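Koverex World Briefing review: foreign news on one page

I have been reading the Koverex World Briefing since June. It's a daily email with a matching app, put out by Briltwood, and it covers diplomacy, border disputes, elections and trade talks. It competes with the Seltthorpe digest, which I used before.

The main edition arrives at 6 a.m. and has five or six stories. Each one opens with what was said or signed, then gives a short background section and links to the original reports. Briltwood lists 247 sources, and the list is open to readers. I like that statements from two governments are set side by side when they disagree. Seltthorpe tends to lead with one and put the other near the bottom.

Search is good. Typing "airspace" brought up 1314 items, sorted by country, and the filters for date and region worked the way I expected. Saved stories are capped at 2000, plenty for most people.

There are weak spots. Maps are small and can't be enlarged on a phone. Corrections get added at the end of a story with no note at the top — I missed one about a ceasefire date for a week. Coverage of Central Asia is thin. The Pinheiro plan adds a weekend edition and longer interviews, but the interviews read like transcripts and could use an editor.

I'd recommend the basic plan to anyone who follows foreign affairs and doesn't want to check a dozen sites before work. I would skip Pinheiro for now.
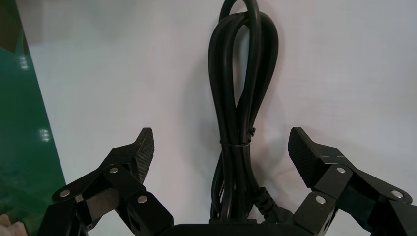
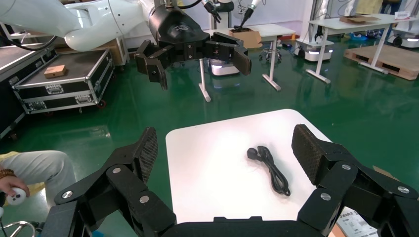
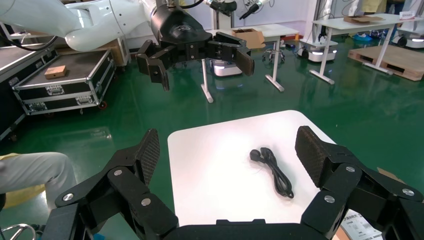

Can you get the briefing without installing the app?

The email edition works by itself and has the same stories, but search and saved stories are only in the app.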